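Ticket 1248
Queue: Cell practice and standards
Site: Pratau, bench cell 2
Status: Closed, rule amended
Priority: Normal

Summary
Pick-and-place runs on the plate task are being rejected at review under rule 7 of the Mikham bench code ("the gripper shall not close on an object while either finger is in contact with the supporting dish"). Operators at Pratau say the rule cannot be checked from the wrist view and are asking for a ruling.

Background
The bench code was written for flat trays. Plates with a raised rim were added to the object list in January and the wording of rule 7 was not changed. Of 867 runs submitted on the plate task, 84 were sent back with the note "finger contact not excluded". Force logs for the returned runs show no reading above the limit at the point of closing.

Steps taken
1. Repeated the task with the same program and a lower approach speed. No change in the review outcome.
2. Checked finger alignment against the setting block. Within tolerance.
3. Compared the approach height in the program with the value in the cell sheet. The sheet gave the height for the flat tray. Corrected, and the sheet reissued as version 3.
4. Read rule 7 together with rule 11 (glare and marks on the work surface). Rule 11 asks for a wipe-down before each batch but sets no limit for small specks or hairline marks, so reviewers have been applying their own.

The view at the grip has the yellow part between both fingers, over the green plate, with a bright reflection on the plate just outside the right finger. The rim is easy to follow on either side. The lower part of the grip runs out of view, so clearance between the fingertips and the well of the plate cannot be judged from this angle alone. 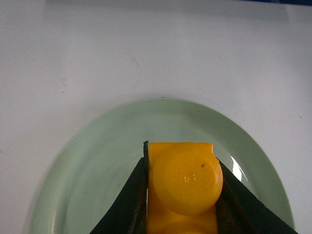 Farina replied at 14:10 that rule 7 was meant to protect the dish and the fingers from load, and that a reviewer should be reading the force log first and the picture second. If the log is clean, the run stands. She added that she would object to any wording that let a site skip the log because the view looked fine.

Accepted. Hulasero asked whether light contact with the rim on the way in should count. Under the present text it does not, as the rule covers closing only. Rim contact during approach stays under rule 5 (path clearance) and is to be logged there.

Resolution
Rule 7 now reads: "The gripper shall not close while either finger is loaded against the supporting dish. Compliance is shown by the force log. The wrist view may support the log but does not replace it."
Rule 11 now has a note: specks and fine marks on the table are acceptable if they do not lie under the dish or in the path of the fingers. Reflections on glazed dishes are acceptable if the edges of the held part can still be made out.

Actions
Returned runs to be reviewed again against the new text. Open.
Cell sheet version 3 to be posted at the bench. Done.
Approach height for rimmed dishes to be kept as a separate entry from the flat tray value. Done.
Lamp position to be recorded at the start of each batch. Open, moved to the lighting ticket.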